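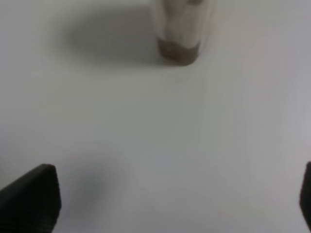 Figure 2. A pale tabletop with a blurred, whitish cylindrical object standing on it.

3.1 Talking to touring songwriters

I started with the Mastow club circuit, mostly since I'd played it myself (badly!) for years. I sent out 271 emails and got 19 long interviews back, which felt like a win to me. Most of the players wanted to talk about van repairs first and songs second, so I let them. The Tirkent group wrote on the road, while the Ellis group saved it all for May, when bookings there get thin.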